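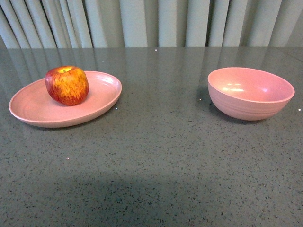 Workshop notebook, Lougher edit room
Entry kept by the second camera and sound desk
June, started 7.40 in the morning

Cards from the Bromulow wedding copied twice overnight. Both copies verified, the camera cards themselves stay in the tin until the couple have signed off the long version. The drive labelled Hatano is now full apart from a sliver, so the next job goes on the spare.

Main problem is sound. The recorder on the groom ran through the whole ceremony and is clean until the readings, when his jacket starts rubbing on the mic. The lectern mic is fine for the readings so I have cut across to it there and back again for the vows. There is a small change in room tone at each join. Laid a bed of empty-room sound under the lot, taken from before the guests came in, and it hides most of it. You can still hear the second join on headphones. Left for now.

Sync drift again. Camera B against the recorder is out by 4 frames at the end of the ceremony, nothing at the start. Same direction as on the Plonier job. I cut the recorder track in two places during pauses and nudged each piece. Stretching the whole file made the organ sound odd, so don't do that.

Colour. The chapel has daylight from one side and yellow bulbs on the other, and the two cameras were not set to the same white balance. Camera A was right. Camera B is too warm all through the procession and then somebody changed it during the first hymn, so there are two corrections needed and a visible shift in the middle of a shot. I have cut away to the wide over the shift. For the next one, both cameras to be set by hand off the card at the door, before guests arrive, and then left alone.

10.15. Tried the new grade on the drinks reception. Skin looks good, grass goes a nasty green. Pulled the greens back and the bridesmaids' dresses went with them, as they are a sort of sage. Ended up masking the lawn in the three long shots and leaving the rest as it was.

Speeches. Best man is 14 minutes uncut. The short film only wants the boat story and the toast. The full speech goes on the long version untouched, as the bride asked for that on the form. Father of the bride stood in front of the window and is nearly a silhouette on A. B has him from the side and much better exposed, so B carries his speech with A for the laughter only.

Level on the speeches was jumping about. The venue's PA feed was set too hot and has clipped on the loud words. Used the small recorder taped under the top table instead. It picks up cutlery but the voices are whole. We should always put that one out, even when the venue swears their feed is good.

First dance. Shot at the higher frame rate on the gimbal, and there are 2 usable passes. The first has the DJ's lights flickering in bands across the back wall. Changing the shutter on the second pass cured it. Writing the setting on tape on the side of the camera so we have it next time.

Music for the short film is still not agreed. The couple sent a chart song we can't license. Sent them three from the library with a note on which bits of the day each would suit. Cutting to the slowest of them as a placeholder – easier to tighten up later than to loosen.

2.30. Rough cut of the short film comes out too long. The morning preparations take up far too much of it. Took out the second shoe shot, the perfume, and most of the drive to the chapel. Kept the grandmother doing up the buttons.

Exported a test at half size to check on a phone. The titles are too thin to read at that size, so have gone up a weight. The export stopped once at the gimbal clips. Rendered those on their own first and it went through.

Kit to sort before the next wedding
Gimbal plate screw is worn, order two
Batteries 4 and 10 are not holding charge, mark and bin
New wind cover for the groom's mic
Lens cloths, again
Card for white balance is missing from the B bag

Still to do on this one: second join in the ceremony sound, captions for the reading in Welsh, credits, and the disc menu for the grandparents' copy. Timeline saved as version 7, older ones moved to the archive folder.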